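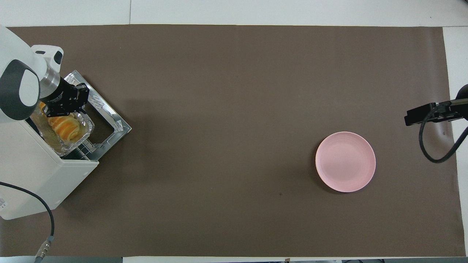 Croissant, tray, rack, pink plate. Still a fair way to go.

Workshop Talk > Gadgets and Automation > Can they do the chores yet?

sulldale_sevim
Okay, I need you lot to settle something. My brother-in-law reckons we'll all have an arm on the kitchen bench by the time his youngest finishes primary school, making brekkie and stacking the dishwasher. I said not a chance. The job up top is getting a pastry from a little oven-like box to a plate, and I can do that half asleep with a toddler on my hip! Are machines up to this stuff or not?

prekard_hp
Depends what you mean by up to it. I've run arms at a packaging place for 6 years and they'll shift cartons all night without a whinge. Cartons are all the same size though. A croissant is flaky and squashy and every one's a different shape, and that one's sitting in crinkled foil as well. If those fingers were mine I'd be more worried about picking up the foil than the pastry.

InesT
Yep, foil is a mongrel. I'd grab the whole tray by the rim and tip it, personally. Why go for the pastry at all?

prekard_hp
Because then you've got crumbs everywhere and a croissant on the floor, Inês.

InesT
Mate that's how I serve them at my place.

Nivaldo T
Going to disagree with Horácio a bit. Squashy isn't the problem it used to be. You close slowly, you stop when you feel some resistance, done. I had an old Marinho two-finger gripper on the bench at home picking up bread rolls last May and it hardly left a mark. What did my head in was where to put them down. A plate with a rim on it looks dead easy until you come in a bit low and shove the plate along the table.

sulldale_sevim
So how many rolls did it drop?

Nivaldo T
We don't need to go into that

Dineo_B
My two cents as somebody who ran a café kitchen: the moving part is the least of it. Is the thing warmed through? Is it burnt underneath? Does the customer want it cut? I trained plenty of juniors and none of them struggled with carrying a pastry to a plate. And who's wiping down the arm afterwards? Butter gets into everything, I'd hate to be cleaning it out of those screw holes.

prekard_hp
Good point about the cleaning. At work we pay around 400 bucks for a washdown cover and they don't last. (Flesent make a cheaper one, don't bother, the seams go.)

Nivaldo T
Dineo, all fair, but the same was said about dishwashers. You still scrape the plates and do the good knives by hand and you wouldn't give yours back. I'd be happy with a machine that does one bit of breakfast properly.

Dineo_B
A dishwasher does the whole load while I'm sitting down. If I've got to put the tray in the right spot and the plate in the right spot and then stand there watching, I've made breakfast.

InesT
^ this. Also where does it live? My bench is 2 metres long and the kettle's already fighting the toaster for the power point.

sulldale_sevim
Righto, so I'm calling it: shop floor yes, my kitchen no. He owes me a carton.

Nivaldo T
Give it 4 years and ask again, I'll shout the croissants.

11 replies hidden | 6 shares

Related threads
Best gripper pads for soft food?
Robot vac keeps eating the rug tassels
Washdown covers, what are you all paying
Folding towels by machine, has anyone had a go
Prekard controller won't hold its settings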